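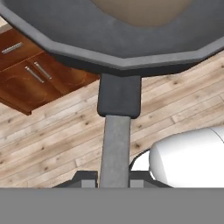
I've spent most of June driving a make-believe robot round make-believe kitchens, and I've come out the other end with opinions. The main one is that we're collecting far too many good examples and not nearly enough awkward ones.

A bit of background. I work on a small project called Fasora, where we gather demonstrations for a learning system that is supposed to tidy rooms. I sit with a controller in each hand, the simulator gives me a room and a job, and I do the job as well as I can while everything gets recorded. Then I press the button and get another room. Mi-kyung Ahn looks after the training side and I look after the supply, so she's always hungry and I'm always cooking (her joke, and she's very pleased with it).

When we started, the target was 500 episodes. We sailed past that and kept going, and the set now stands at 1,466. Of those, 1,074 are what our review sheet calls clean: straight approach, one grasp, object lifted, object put down, done. For a long time I was proud of that number. I used to redo an episode if I so much as wobbled on the way in!

I now think a lot of that redoing was a waste of my wrists. Worse, I think it took out the most useful bits. A clean episode shows the system what to do when everything is already going well, and hardly anything about being in the wrong place. But being in the wrong place is most of the job. You come in low and there's a great dark stool seat across the top half of your view, a pole straight down the middle, and some rounded white thing poking in at the right that you can only see part of. Cabinet off behind, floorboards, fine, lovely. Where do you go from there? I've done this for weeks and I still have to stop and think about it, usually with my head tilted as if that would help me see round the pole.

My old habit was to hit reset at a moment like that. Reset, start further back, glide in nicely, collect my tick. And the system learnt from me that stools are things one never gets near. Mi-kyung showed me a run where it got itself in beside a stool base and simply dithered, little nudges left and right, until the clock ran out. I knew that dithering. It was exactly what I did just before pressing reset, and I'd trimmed the rest of the lesson off the end.

So I've started keeping the muddles, or at least the muddles I get out of. If I end up too close to the furniture, I back out slowly, have a look, and come round the other side. It's ugly and it takes ages. One of them took me 12 tries at the same approach before I got the angle, and I kept the whole thing in.

There's a fair argument against all this, and Mi-kyung makes it better than I do. If you feed a system a person's hesitations, it may learn to hesitate. It can't tell that I paused because I was thinking and not because pausing is a fine thing to do near a stool. She'd like the bumbling part marked separately, so that training leans on the recovery and mostly ignores the mess that came before it. I think she's right about that, and I've been marking them up as she asks, though it's dull work and I grumble all the way through.

What I won't give way on is the tick sheet. Ours came from an earlier project, Oldale, where the jobs were all done at a bare table and a smooth path really was the best path. Nothing to get stuck behind! Rooms are different. Rooms have legs and poles and handles in them, and half of what you want is behind the other half. If the sheet pays out for smoothness, people like me will give you smoothness, and we'll do it by quietly steering clear of every corner that might spoil the score. I did, and I wasn't even trying to cheat.

My suggestion, for whoever picks up the sheet next, is to start a good share of episodes from bad spots on purpose. Drop the robot in under the seat with its view half blocked and make the operator get out. I've asked for this to go into the next batch, and I've offered to do the first lot myself, after I've bought a better chair.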